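The Home Water Test Will See You Now

The kit from Cloltier arrives in a box nice enough to keep. Inside are six little tubes, a prepaid mailer and a card telling you that you deserve to know what is in your water. I agree with the card. I just have doubts about who gets to tell me.

Home water testing used to be something you did when you bought a house with a well. Now it is a subscription. Cloltier charges $136 for a single kit and will happily send you another every August. Serner sells a bigger one that promises results for 200 substances, most of which you have never heard of and will be afraid of by dinner.

I ordered both. I filled the tubes at the same kitchen tap on the same morning, followed the directions like a nervous student, and mailed everything off. Then I waited for the bad news, and it came in color.

Serner's report gave my water a score of 2 out of five, in orange. Cloltier's gave it a green check mark and the word "Good." Reading past the colors, I found that the measured numbers were close to each other on nearly every line. Same lead, same nitrate, near enough the same hardness. The labs had done their work. The grading was somebody else's work, and the somebody else had a filter to sell.

Serner scores you against its own "ideal" levels, which for several substances sit far under any legal limit. You can make a fair case for strict targets. It's harder to make that case when the page with the orange score has a button at the bottom for the Paiva under-sink system, in stock and discounted through 12/7/24. Cloltier, to its credit, waited four days before emailing me about the Ullitz pitcher.

My town mails out a water report every year. It is ugly, it is free, and it lists what was found, how much, and how much is allowed. It can't tell you about the pipes in your own house, and if those are old, a lead test is money well spent. A plain one from a local lab costs less than dinner for two — no check marks included.
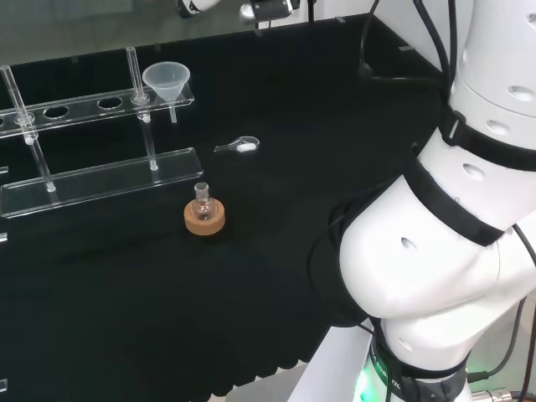

What bothers me most is the repeat business. Serner suggests testing four times a year. When I asked by email what would change in my water between one season and the next, I got ticket number 3028 and a link to the store. I am still waiting on the rest of the answer. In the meantime I have been drinking from the tap, orange score and all, and the box is holding batteries.

Contact Us | Copyright 2024, all rights reserved | Back to top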